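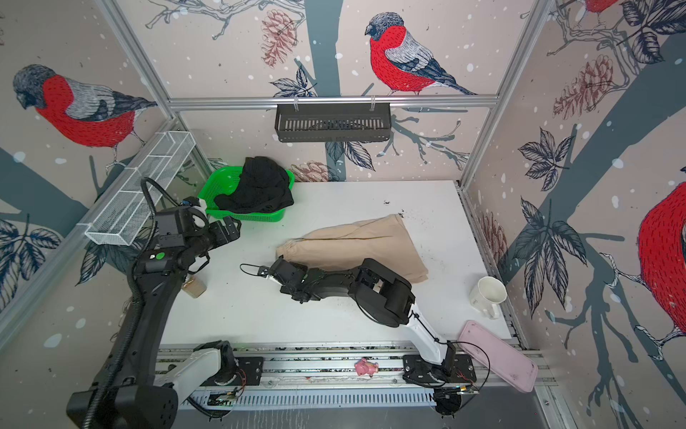
바지부터 털어야 한다고 레모 파가노가 말했다. 상을 먼저 닦으면 바지에서 또 떨어지니까 두 번 일이라는 것이었다. 에두아르도 팡길리난은 문가에 서서 그 말을 들었다. 행주는 벌써 손에 들고 있었다.

"상부터 닦으려고 했는데."

"그러니까 하는 말이야."

흰 상 한가운데에 베이지색 바지가 비스듬히 구겨져 있었고, 그 둘레에 검은 부스러기가 흩어져 있었다. 바지 뒤쪽과 오른쪽이 특히 심했다. 에두아르도는 행주를 어깨에 걸쳤다. 바지는 그의 것이었다. 발목에 고무줄이 들어간 바지인데, 운두베티에서 창고 일을 할 때부터 입었다. 밑단이 어디 걸리지 않아서 좋았다.

두 사람이 프레나의 이 집에 같이 산 지는 여섯 해가 되었다. 이번 달까지만 살기로 했다. 레모는 플럴트데일로 가고 에두아르도는 바란에 있는 누나 집으로 간다. 누나는 방을 하나 비워 놓았다고 했고, 그 방에 벽장이 없다고도 했다. 그래서 에두아르도는 옷을 줄이는 중이었다.

짐은 방마다 돌아가며 싸기로 했다. 부엌은 어제 끝났다. 남은 것이 이 작은 칸이었다. 세 면이 벽으로 막혀 있고 상 하나가 들어가면 그만인 자리라 둘은 그냥 칸이라고 불렀다. 벽지는 레모가 골랐다. 연분홍 바탕에 멋쟁이새와 짙은 회색 나무줄기가 있고, 솔방울과 잎사귀 사이로 흰 눈이 점점이 찍힌 벽지였다. 바르던 날은 칠월이었다. 더워서 풀이 손등에서 굳었고, 에두아르도는 왜 하필 겨울 그림이냐고 여러 번 물었다. 레모는 싸게 나온 게 이것뿐이었다고 했다. 나중에 서랍에서 영수증이 나왔는데 다른 무늬도 값은 같았다. 에두아르도는 그 얘기를 꺼내지 않았다.

"밖에 나가서 털어?"

"창밖에다 털면 아래층에서 뭐라고 해. 욕실에서 털어."

에두아르도는 바지의 양쪽 끝을 모아 쥐었다. 부스러기가 안으로 모이게 하려고 했지만 반은 상 위로 도로 떨어졌다. 욕실에 가서 바지를 욕조에 대고 흔들었다. 검은 알갱이가 하얀 바닥에 내려앉았다. 손가락으로 비벼 보니 어떤 것은 으깨졌고 어떤 것은 모래처럼 남았다. 빵이 탄 것 같기도 하고 화분 흙 같기도 했다. 물을 틀어 흘려보냈다. 주머니도 뒤집었다. 버스표가 나왔다. 운두베티에서 플럴트데일까지 가는 표였고, 뒷면에 1,539라고 적혀 있었다. 자기 글씨인데 무슨 숫자인지 알 수 없었다.

칸으로 돌아가 레모에게 표를 보여 주었다.

"이게 뭐지?"

"네가 쓴 걸 내가 어떻게 알아."

"플럴트데일에는 너 보러 간 것밖에 없는데."

레모는 표를 받아서 앞뒤로 보았다.

"수도 계량기 숫자 아냐? 그때 우리 집 수도가 샜잖아. 엄마가 적어 달라고 했고."

그럴듯했다. 두 사람이 같이 살기 전의 일이었다. 레모의 어머니가 살아 계실 때였고, 에두아르도는 계량기 뚜껑을 들어 올리다가 손톱을 다쳤다. 그날 저녁에 강낭콩 수프를 먹었다. 레모는 표를 돌려주지 않고 셔츠 주머니에 넣었다.

바지 다음은 바구니였다. 옆면에 구멍이 뚫린 초록색 플라스틱 바구니가 상 뒤쪽 왼편에 놓여 있고, 검은 옷이 뭉쳐진 채 앞쪽 테두리 너머로 조금 흘러내려 있었다. 에두아르도는 옷을 꺼내 어깨선을 맞추어 반으로 접었다.

"이건 네 거지."

"네 거야." 레모가 말했다. "내 건 팔꿈치가 해졌어."

"이것도 해졌어."

둘이 같이 들여다보았다. 팔꿈치가 얇아져서 손가락을 대면 살빛이 비쳤다. 레모가 옷을 가져다 자기 상자에 넣었다. 조금 있다가 다시 꺼내서 에두아르도의 상자 위에 올려놓았다.

"바란이 더 추워."

"누나 집은 난방이 잘 돼."

"그래도 가져가."

에두아르도는 그대로 두었다. 바구니는 서로 가지라고 하다가 결국 레모가 맡았다. 플럴트데일 집에는 빨래를 담을 것이 없다고 했다. 대신 머그잔은 에두아르도가 가져가기로 했다. 흰 머그잔인데 손잡이가 있어서 뜨거운 것을 담아도 손이 괜찮았다. 그는 잔을 신문지로 두 번 싸고, 안쪽에도 신문지를 구겨 넣었다. 레모는 안에까지 넣을 필요가 있느냐고 물었다. 에두아르도는 대답하지 않고 한 장을 더 넣었다.

병이 문제였다. 뚜렷하게 네 것 내 것이 없는 물건은 먼저 집는 사람이 정하기로 했는데, 작고 투명한 병은 둘 다 집지 않았다. 안에 연한 갈색이 들어 있었다.

"설탕인가?"

"설탕이면 부엌에 있었겠지."

"그럼 뭔데."

"네가 산 거 아니야?"

레모가 병을 들어 코에 가까이 대었다. 무슨 냄새가 난다고 했는데 무슨 냄새인지는 말하지 못했다. 에두아르도도 맡아 보았다. 오래된 찬장 냄새였다. 맛을 보자는 말은 둘 다 하지 않았다. 레모가 병을 버릴 것들 쪽에 놓았고, 에두아르도가 병은 씻어서 쓸 수 있다며 반대쪽으로 옮겼다. 레모는 마음대로 하라고 했다.

그다음은 쟁반이었다. 분홍색 네모난 쟁반이 상 앞쪽 모서리 밖으로 걸쳐 나와 있어서, 레모는 지나가다가 허리로 칠 뻔했다고 투덜거렸다. 거뭇한 얼룩이 몇 군데 묻어 있었다. 에두아르도는 개수대로 가져가 솔로 문질렀다. 두 군데는 지워졌고 하나는 남았다. 소금을 뿌려 다시 문질렀다. 옆방에서 테이프 뜯는 소리가 났다. 레모는 테이프를 아끼지 않는 사람이라 상자 하나를 닫는 데 한참이 걸렸다.

"쟁반 안 지워져." 그가 소리쳤다.

"그럼 버려."

"쓸 만한데."

"그럼 가져가든가."

에두아르도는 쟁반을 행주로 닦아 선반에 세워 두었다. 다음에 들어올 사람이 쓸지도 몰랐다. 집주인은 물건을 남기지 말라고 했지만 쟁반 하나까지 따질 사람은 아니었다. 보증금에서 뗀 것은 열쇠값 30뿐이었고, 803은 지난주에 이미 돌려주었다. 둘은 그 돈을 식탁에서 반으로 나누었는데 홀수라서 하나가 남았고, 레모가 에두아르도 쪽으로 밀었다.

칸에 돌아오니 레모가 상을 닦고 있었다. 에두아르도의 어깨에서 행주를 가져간 것을 그제야 알았다. 레모는 안쪽에서 바깥쪽으로 닦았다. 부스러기를 앞으로 몰아서 손바닥에 받고, 손바닥이 차면 봉투에 털었다. 벽과 상이 만나는 자리는 행주 귀퉁이를 뾰족하게 말아서 긁었다.

"돼지는?" 에두아르도가 물었다.

상 앞쪽에 놓여 있던 분홍색 작은 돼지 인형이 보이지 않았다.

"어디 있겠지."

"네가 치웠잖아."

"안 치웠어."

에두아르도는 바닥에 엎드려 상 밑을 보았다. 단추 하나와 빨래집게가 있었다. 돼지는 시장 어귀에서 주운 것이었다. 누가 먼저 보았는지를 두고 그날 내내 다퉜다. 레모는 자기가 발로 건드렸으니 자기가 먼저라고 했고, 에두아르도는 허리를 굽힌 사람이 임자라고 했다. 그 뒤로 돼지는 이 집의 것이 되었다. 열쇠를 찾을 때나 고지서를 눌러 둘 때 손에 잡히는 자리에 늘 있었다.

그는 단추와 빨래집게를 주워 일어났다. 레모는 행주를 빨러 가고 없었다. 상 위가 말끔했다. 벽지의 새들 밑으로 상과 닿는 자리에 누런 선이 한 줄 나 있었는데, 부스러기가 있을 때는 몰랐던 것이었다. 손톱으로 긁어 보았으나 벗겨지지 않았다.

저녁에는 통조림을 데워 냄비째 먹었다. 그릇은 다 쌌기 때문에 숟가락 두 개만 남겨 두었다. 레모가 플럴트데일로 가는 첫차 시간을 말했고, 에두아르도는 역까지 상자를 들어 주겠다고 했다. 레모는 상자에 바퀴를 달 생각이라고 했다. 바퀴가 어디 있느냐고 물으니 아직 없다고 했다.

에두아르도가 돼지를 찾은 것은 바란에 도착해서 짐을 풀 때였다. 검은 옷을 상자에서 꺼내는데 소매가 묵직했다. 뒤집어 흔드니 침대 위로 돼지가 떨어졌다. 소매 안쪽에 테이프가 여러 겹 붙어 있어서 떼어 내는 데 시간이 걸렸다. 누나가 문밖에서 밥을 먹으라고 불렀다. 그는 곧 간다고 대답하고 돼지를 창턱에 올려놓았다. 그리고 베이지색 바지로 갈아입었다. 앉으니까 밑단에서 검은 알갱이가 하나 바닥으로 떨어졌다.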